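The Slow Bus to Jenurbridge

The 91 leaves the coast at ten past seven in the morning, and for the first half an hour it is almost empty. I had been told to sit on the left side, where the sea is, but I chose wrongly and looked at hedges until the driver stopped for his tea.

I came to this country to study, and I stayed for the buses. When I say this to people they laugh, but I mean it quite seriously. Where I grew up, a bus goes from one town to the next town and does not look around on the way. The 91 goes into every village, turns in front of the church or the pub, and comes out again by the same road. It needs nearly 4 hours to reach Jenurbridge. By car you can do it in one and a half.

Brendan Heffernan has driven the route since the old company, Deller, was still painting its buses cream. Now the buses are green and belong to Flanagan, and the ticket machine speaks. "It says good morning to them, so I have stopped," he told me, but I heard him say it to each passenger all the same, and to two dogs.

Who takes a slow bus

Until the market stop most of the passengers were over seventy. They know each other's seats. A woman in a raincoat asked me politely if I was going far, and when I said to the end, she looked at me with some pity and gave me a mint.

After the market the young ones get on. Flanagan sells a monthly pass for students at the college in Jenurbridge, and on a Friday they travel home with everything they own, or so it seems. In the morning direction they mostly sleep. One boy slept from the quarry to the river with his forehead on the window, woke up exactly at his stop, and walked off without opening his eyes completely.

Last year the village of Imik, which has the shortest name on the timetable and the steepest hill, was nearly taken off the route. The residents wrote letters. They collected 2,669 signatures, many of them from people who live elsewhere and had only once been there for a walk. The stop was kept, but the evening bus was not, and this still makes people angry. I heard three different opinions about it before we had reached the top of the hill.

What to bring

I learned to pack for such a day from my own mistakes. The heating is either off or very strong, so wear layers. Bring something to eat which does not smell. A soft bag is better than a case with wheels – the luggage rack behind the driver is narrow, and a case will roll out of it on the first bend after Imik. Long straps should be tied up before you get on, for they catch on the seat handles and you will be held there while the whole queue waits behind you.
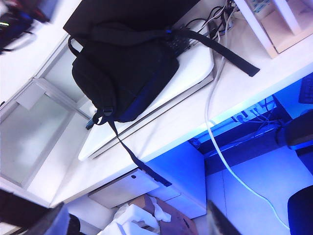 The last miles

After the river the road becomes straight and Brendan drives a little faster. The fields are flat here and in April they were still brown, with water standing in the corners. The ticket machine announced Jenurbridge twice, too early both times.

The bus station has one café, which closes at three. I drank a coffee there and read the timetable for the way back. The woman with the raincoat was at the next table with her sister, and she waved me over and asked which side I would sit on this time.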